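Grasp trials at Unen halted after simulator reported false successes

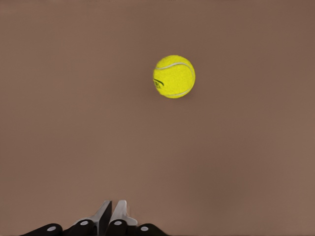 Unen has suspended hardware trials of its Stikeck grasping controller after finding that part of the simulation used to test it was recording successful picks that had not taken place. The fault was traced to the way the simulator handled an object that failed to settle at the start of a run. The company issued a notice to its partners on 15 March 2022.

No one was hurt. A wrist force sensor and one set of gripper fingers were damaged at the company's Grønli site, where the controller had been loaded on to a real arm for the first time.

Stikeck is a software controller that decides how a two-finger gripper should approach, close on and lift a single object. It is trained and checked in simulation before it is allowed to run on hardware. A tennis ball is one of the standard test objects. It is light, has a known size and gives slightly under load, and faults in the contact settings tend to show up early when it is used.

In a normal run the ball is placed a short distance above a flat surface and released. It drops, comes to rest, and the arm then begins its approach. According to the notice, a change to the start-up routine meant that in some runs the ball was never handed over to the physics engine. It stayed at its starting point, fixed in space, while the rest of the simulation went on as usual.

The scoring routine did not check for this. It judged a pick by one test only, which was whether the object was above a set height when the run ended. A ball that had never fallen passed that test. The run was logged as a success whether or not the gripper had touched anything.

"The rule was written on the assumption that an object above the line must have been lifted there," said Folke Nygård, who leads the controller group at Unen. "That held for as long as everything fell. When the start-up order changed, it stopped holding, and the score went up instead of down. A rising score does not set off any of our alarms."

The group reviewed a batch of 1,000 logged runs. Of these, 255 contained an object that had not moved between the first and last time steps. All of them had been marked as successful. They had also been passed back into training, so the controller was being rewarded for whatever the arm happened to be doing at the time.

In many of the affected runs the fingers closed to a narrow gap early in the approach and stayed there. With a ball resting on a surface this would have counted against the controller, as it leaves no room for the object to pass between the fingers. Under the faulty scoring it cost nothing, and the habit was carried into the version sent to Grønli.

The damage came on the fourth pick of the hardware session. The arm lowered the gripper towards a ball with the fingers almost shut. The tips met the ball off centre, forced it aside and continued down into the work surface. The protective stop operated when the force limit was reached, but the arm was moving faster than the session plan allowed and the sensor had been overloaded by the time it came to rest.

Gunnel Kvam, the safety engineer at Grønli, said the speed was a separate matter and is being treated as such. The session plan called for the arm to be held to a reduced speed for any controller new to the hardware. The limit had been set on the teach pendant and was then overwritten when the Stikeck configuration file was loaded.

"The fence was closed and the area was clear, so the risk to people was low," she said. "The speed limit should still not be something that a loaded file can raise. It has been moved to the safety controller and now needs a key to change."

The stop itself has been tested since the event and was found to respond within its rated time. The arm has been inspected and no damage was found in the joints. The fingers will be scrapped.

Veteo, which supplies the simulation package, has confirmed that the start-up order changed in its most recent release. Objects are now added in two stages, and any object created between the first and second stage must be activated by a separate call. The change was described in the release notes, under a heading about loading times. Unen's scripts had been written for the earlier order and did not make the call.

Kjell Blomqvist, a support engineer at Veteo, said the package had worked as documented but should have given a warning. "An object that is meant to be free and is not being stepped is nearly always a mistake," he said. "There are uses for it, such as a fixed target for camera checks, so we will not make it an error. It will be reported in the log by default."

A patch with the warning is due in April. Until then Veteo advises users on the current release to confirm that every free object has been activated before the first time step, and to treat any object with zero velocity and no contact as suspect. Users on the earlier release are not affected.

Unen has made three changes to its own scoring. A pick is now counted only if the object was in contact with the supporting surface before the approach began, if both fingers were in contact with it at the end, and if its height rose between those two points. A run that fails the first condition is thrown out and does not count as a success or a failure.

The company has also begun keeping still images from a sample of runs, taken at the moment the approach starts. Until now only numerical logs were kept, as rendering slowed the test batches. Zyanya Trujillo, who found the fault, did so by turning rendering back on for a small set of runs after the hardware session. The logs for those runs had given no cause for concern.

"The height was constant to the last decimal place from start to finish," she said. "It was in the log the whole time, but we were reading the final value and the pass mark. Once the runs were drawn it took a few minutes to find."

Rendering adds 70 milliseconds to each sampled step on the company's test machines. Nygård said the cost was acceptable at the sampling rate now in use, and that full rendering was not planned.

The controller is being retrained from the last version produced before the simulator update. Later versions have been withdrawn, including one that had been shared with two outside laboratories. Both have been told not to run it on hardware. Neither had done so.

Signe Lunde, who manages the trials programme, said the hardware sessions would not restart until the retrained version had passed the new scoring and a dry run with no object present. In the dry run the arm carries out the full approach above an empty surface at reduced speed, and the opening of the fingers is measured at each stage. The step had been part of an earlier procedure and was dropped when the simulation results were thought good enough to stand in for it.

No date has been set for the restart. A full report, including the configuration files and the affected run logs, will be sent to partners when the review of the speed limit is complete.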